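Osar open house, Friday afternoon

I took Friday afternoon off work to go to the open house at Osar. They rent half of an old furniture warehouse near the rail yard, and they've been building household robots in there for 4 years. I've driven past the sign plenty of times without knowing what was behind it. My brother-in-law saw the notice at the library and sent it to me, then couldn't come himself.

Parking was on the street. Doors opened at 2 and I got there a bit early, so I stood outside with the other early people and a dog. There was a sign-in sheet, a sticker for your name and a table with coffee and date squares. The date squares were good. The coffee was from an urn and tasted like it.

The first part was a talk by Gordon Fehr, who runs the manipulation group. It was supposed to be 40 minutes and went longer. He spent most of it on why tidying a room is harder for a machine than welding a car door. A car door is always in the same place. A kitchen or a bedroom is different every time you walk in, and half the things in it are soft, shiny or leaning on something else. He said foil gives them more trouble than almost anything in the house, as the reflections change with every small move of the camera. Somebody asked about glass and he just said "glass too" and went on to the next slide.

He also explained the names, which I had been mixing up. Greloton is the robot. Vachon is the software that decides what to pick up and in what order. Cirasus is an older arm they've retired, and it was sitting on a shelf by the washrooms with a toque on it.

After the talk they split us into groups for the floor demos. Mine started with the drawer station. The task is simple to describe: objects have been left on and in a piece of bedroom furniture, and the robot has to sort out what's there. You stand behind a strip of tape and watch. There's a monitor beside you, but I found it easier to watch the arm.

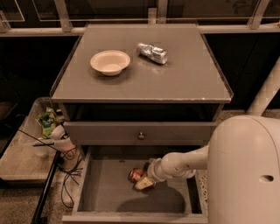

Greloton with its gripper down in the bottom drawer, over the pop can and the yellow wedge. The bowl and foil are up top.

It is slow. I'd read that these things were slow, but reading it and standing there are different. There are long pauses when the arm isn't doing anything, and the fellow running the station said that was Vachon working out its next grasp. You find yourself leaning in. A boy near me kept telling it to hurry up.

I asked why they used a drawer at all when there were so many easier places to put things. The answer was that drawers are where people's stuff goes. The side walls get in the way of the wrist, so the arm has to come in from above at a decent angle, and there isn't much room to correct once it's down there. Small items resting against each other are the next problem. If you close on one you can shove the other, and then your plan is out of date.

I also asked what a good day looked like. He said they aim for 90 percent of picks on the first try with objects the robot has been trained on, and they aren't there yet. I appreciated the straight answer. He wouldn't give me a number for new objects.

The second station was folding towels and I didn't stay for all of it, as the crowd was three deep and I couldn't see. The third was a hands-on one where you could drive a gripper yourself with a pair of handles. I tried to pick up a sponge and dropped it twice. A girl who looked to be in grade 3 went after me and got it right away.

What I would change: the floor was loud – there was a compressor running somewhere the whole time – and the staff had no microphones once we left the talk. I missed a fair bit of what was said at the towel station. A printed sheet with the names of things would have helped as well.

There's no product to buy and Gordon was clear that there won't be one for a while. They do another open house in December. Bring a sweater if you go, the warehouse isn't heated much past the front office. I'd like to see the drawer station again and find out whether it has picked up any speed.

5 comments | 12 shares

Recent posts
Replacing the belt on a dryer that didn't want to come apart
Two nights of camping in the rain
The model railway show, with notes on parking
What I paid for winter tires this year

Contact | All text and photos copyright the author | Back to top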